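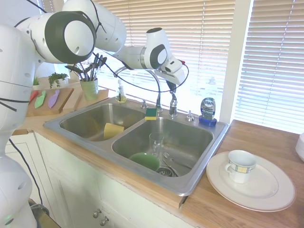 I want to talk about the 9 jobs where our stop log says one thing and the arm did another. Clellent's summary calls these "nuisance events." I don't buy it, and I'll try to show you why. Look at where the cable goes on this job: it loops off the wrist, across the window and down toward the faucet. When the gripper works at the back of the sink, that loop is right there with it. A snag and a hard push on the spout can look the same to the force check. We had it set so that it read both as "contact, carry on."

(Pause. Let them look at the cable.)

The numbers

1000 jobs on the Rankin setup, starting in March. 816 logged as clean. Clellent put that on a poster. Hưng Lý pulled 70 of the clean ones and went through the force traces by hand, and 9 of those had a spike that should have stopped the arm. So what is "clean" worth? I'd like somebody from Clellent to answer that in the Q&A.

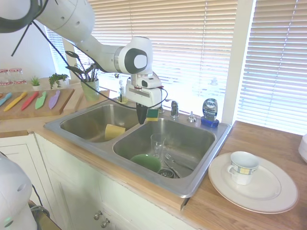

Gripper over the center divider, sponge on the rim by the fingers.

Don't read the caption out. Point at the drinking glass in the basin and move on. The limit we used came from bench tests on foam blocks. Foam gives. Glass doesn't, and neither does a steel rim.

Bình Nông will say the Bristevine update fixes this. Maybe. I've read the release note and it says "improved contact handling," with no test behind it. Ask for the traces.

What we changed: lower limit near the sink, cable clipped higher, a person on the stop button for every run. That last one is the only one I trust so far.
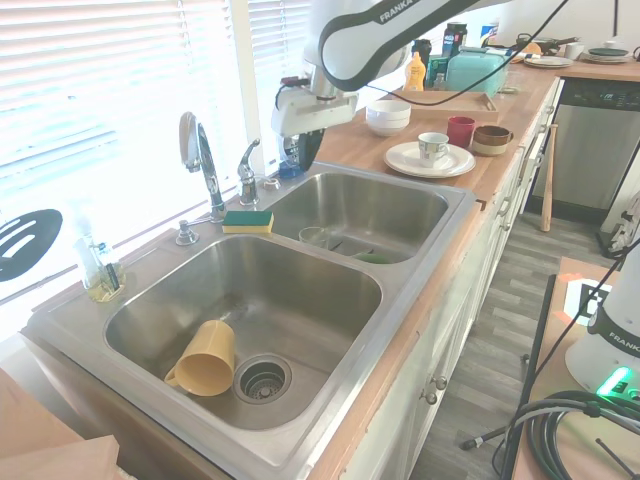 Questions I expect

"Did anything break?" No. I don't find that comforting.

"Would Trastwood's limiter have caught it?" Don't know. They haven't lent us one.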